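Sindley Introduces Holiday Baking Line With New Peppermint and Gingerbread Mixes

Sindley, a maker of home baking mixes, announced today that its holiday line will reach grocery stores in November. The line adds 2 new products, Favex Peppermint Bark Cookie Mix and Favex Soft Gingerbread Mix, to the 5 Favex mixes already sold year-round.

Both mixes are made with unbleached wheat flour and contain no artificial colors. Each box yields two trays of cookies and calls for butter, one egg and a tablespoon of milk. The dough may be frozen before baking for up to one month.

"Home bakers asked us for a gingerbread that stays soft after the first day," said Botond Gulyás, director of product development at Sindley. "We tested 200 versions of the dough before settling on one with molasses and a small amount of brown butter."

The company received 1021 entries in its spring recipe contest. The winning entry, a no-bake peppermint slice, is printed on the back of the peppermint box.
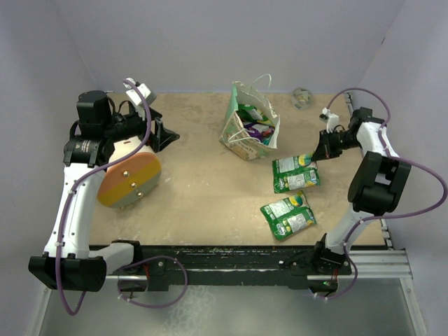
Sindley will also offer a gift tin holding one box of each new mix and a set of cookie cutters. Tins will be sold only through the company's online store, with orders opening in October. Retailers may request samples and shelf displays through their regional sales office.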